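プリルホルムについて

株式会社プリルホルム(Prillholm)は、服のお直しをする会社です。新しい服は売っていません。売っていた時期が少しだけありますが、そのことは後ほど出てきます。

ごあいさつ

代表のムサ・ブリッグズです。社名の由来をよく聞かれますので、先に書いておきます。北欧の地名ではありません。創業のとき、登記に使える名前の候補を紙に書き出していたところ、ほかの候補がすべてドメイン取得済みで、残ったのがこれでした。意味はありません。開業祝いに来てくださった方から「静かな湖のような名前ですね」と言われ、訂正しそびれたまま今日に至ります。

お直しという仕事は、うまくいくとお客様の目に入らなくなります。袖を詰めたズボン、ではなく袖を詰めたシャツや裾を上げたズボンが戻ってきて、着てみて、何も気にならない。褒め言葉としては「普通ですね」が最高位です。この会社に入って最初に慣れていただくのは、針の持ち方よりもむしろ、この褒められ方かもしれません。

沿革

前身は、商店街のクリーニング取次店「ワメオ」です。受付台がひとつ、ハンガーラックが二本、ストーブが一台。ムサはそこで受付をしながら、取れたボタンを頼まれもしないのに付け直していました。親切心からというより、取れかけのボタンを見ていると落ち着かないたちだったためです。そのうちに「ボタンの店」と呼ばれるようになり、クリーニングのほうの看板は誰にも読まれなくなりました。

店主が引退するにあたり、作業台とミシン、それに種類のそろわないボタンの缶を引き継いで、お直し専門の会社として独立しました。最初の一年にお預かりした服は1,081点です。この数字だけは帳簿にきちんと残っています。ほかの数字があまり残っていないのは、当時の帳簿係もムサだったからです。

二年目に、オリジナルの無地シャツを作って売りました。丈夫で長持ちするシャツです。たいへん丈夫だったので、買い替える方がなく、直しに来る方もありませんでした。商売としては二重に失敗しています。在庫は社員の作業着になり、いまも何枚かが現役です。

その後、アキノラ館の二階に移りました。元は楽器店の倉庫で、階段が急なことと、雨の日に北側の窓が鳴ることを除けば、光のよく入るいい部屋です。冬になると窓際の席の希望者がいなくなるため、席替えは毎年十二月に行います。公平を期してくじ引きにしていますが、なぜか代表は窓際を引いたことがありません。

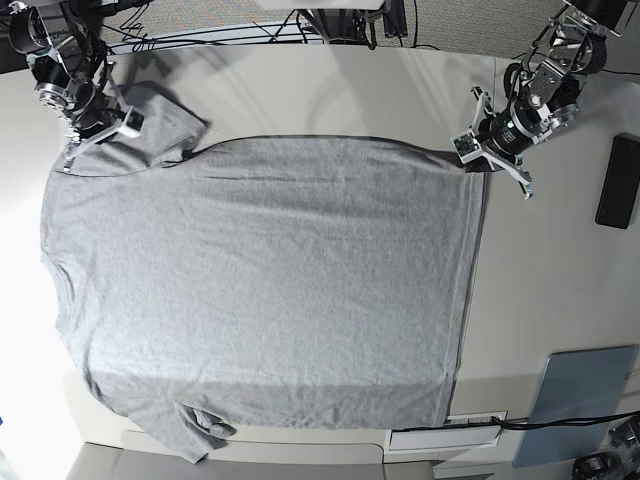

お預かりするもの

ふだん着が中心です。シャツ、ズボン、スカート、セーター、コート、エプロン。値段の高い服でなければ直してもらえないと思っている方が多いのですが、当社の棚に並んでいるのは、たいてい高くも珍しくもない服です。買ったときの値段より直し代のほうが高くつくこともあります。その場合は受付で率直に申し上げます。申し上げたうえで「それでも」とおっしゃる方が、かなりいらっしゃいます。理由は伺いません。話したい方は、伺わなくても話してくださいます。

お引き受けしていないものもあります。革靴、かばん、傘、着ぐるみ。最後のひとつは一度だけお引き受けしたことがあり、そのときに決まった規則です。預かり棚の奥からこちらを見られていると、仕事になりませんでした。

ウエディングドレスは、式の二週間前までにご相談ください。前日にお持ちになる方には、お茶をお出しして、近隣のもっと腕の早い店をご案内しています。

直しの考え方

元どおりに戻す直しと、直したことが見える直しの二通りがあります。当社ではどちらも承りますが、社内の意見は割れています。見えない派は、糸の色を昼の光と電灯の下とで見比べ、合うものがなければ糸屋まで出かけていきます。見える派は、はじめから赤い糸を持ってきます。昼休みに両派が隣り合って座ると、弁当の包みのほつれひとつで議論になります。

代表は中立ということになっていますが、自分の上着の肘は赤い糸で繕ってあります。本人は「たまたま手元にあった」と説明しています。

糸は木綿、絹、ポリエステルを使い分けます。ニットの穴かがりには、できるだけ元の服から糸を採ります。脇の縫い代などから少しだけいただくのですが、この「少しだけ」の加減が一人前になるかどうかの分かれ目です。新人のころに採りすぎて、袖の短いセーターを自費で弁償した者が社内に二人おり、二人とも今ではとても慎重な仕事をします。

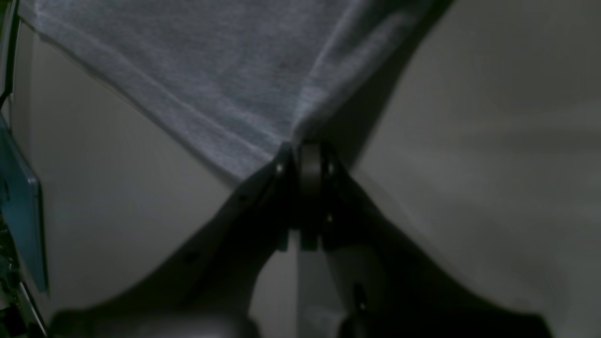
グレーの生地。織りや編みの表情は、一枚ごとに違います。

受付と帳簿

受付の記録には「ジャカンス」(Jakance)という自社の台帳を使っています。名前は立派ですが、もとは表計算のファイルで、列が増えすぎて横に長くなったものを、見かねた社員が作り直しました。服の種類、傷みの場所、ご希望の仕上がり、それに備考欄があります。備考欄がいちばんよく読まれます。「犬が噛んだ(犬は反省している)」「夫には新品だと言ってある」など、作業には要らないものの、消すに忍びない記述が多く残っています。もちろん社外にはお見せしません。ここに挙げた二件は、ご本人から掲載の許可をいただきました。犬には確認していません。

昨年度の受付はほぼ1,658点でした。「ほぼ」と付くのは、手袋の片方を一点と数えるかどうかで、受付と作業場の見解がいまだに一致しないためです。

教室について

月に二度、作業場の一角で繕いものの教室を開いています。ボタン付け、裾上げ、靴下のかかと、という順に進みます。靴下のかかとで挫折する方が多いため、その次の回は何をやるのかという問い合わせをあまり受けません。ちなみにポケットの袋布の交換です。地味ですが、鍵を落とさなくなります。

道具はこちらにあります。お持ちいただくのは直したい服と、できれば老眼鏡です。若い方も、針穴の前では謙虚になられます。糸通しの器具は貸し出しますが、返ってこないことが多いので、最近は目立つ紐を付けました。紐ごと返ってこなくなりました。

お子様の参加は小学生から承ります。宿題の雑巾を縫いに来るお子さんもおり、終わる時間には付き添いの保護者のほうが夢中になっていることがあります。雑巾の提出期限については、当社では責任を負いかねます。

働く人たち

社員の前職はまちまちです。仕立屋にいた者もいれば、パン屋にいた者、測量の会社にいた者もいます。測量出身の者が測った股下は、たいへん正確ですが、時間がかかります。お客様には楽にお立ちくださいとお願いしています。

採用は随時行っています。応募書類のほかに、ご自分で直したものをひとつお送りください。上手でなくてかまいません。過去には、繕ったテントを丸ごと送ってきた方がいました。広げる場所がなく、駐車場で拝見しました。採用しました。現在、コート担当です。

よくいただくお叱り

仕上がりが遅い、というお声をいただきます。そのとおりです。裾上げで一週間、かけはぎで一か月ほど見ていただいています。お急ぎの場合は受付でお申し出ください。遅いことに変わりはありませんが、どのくらい遅いかを正確にお伝えできます。

電話がつながりにくい、というお声もいただきます。電話機は作業場にひとつあり、ミシンが動いていると聞こえません。鳴っているのに気づいた者が出る決まりですが、手に針を持っている者は免除されるため、たいてい全員が針を持っています。メールのほうが確実です。

所在地など

社名 株式会社プリルホルム
代表 ムサ・ブリッグズ
事業内容 衣類のお直し、繕いもの教室の運営
所在地 アキノラ館二階(一階の楽器修理店とお間違えのないように。先方も服を預けられて困っています)
受付 十時から十八時まで。昼休みは十二時半から一時間いただきます
お支払い 現金、各種カード。お引き取りの際に承ります

お引き取りの期限は、仕上がりのご連絡から半年です。過ぎた場合もすぐに処分はせず、もう一度ご連絡を差し上げます。棚には、三度ご連絡してもお見えにならない茶色のコートが一着あります。お心当たりの方は、階段の足元にお気をつけのうえ、お越しください。

このページの最終更新 2019年9月11日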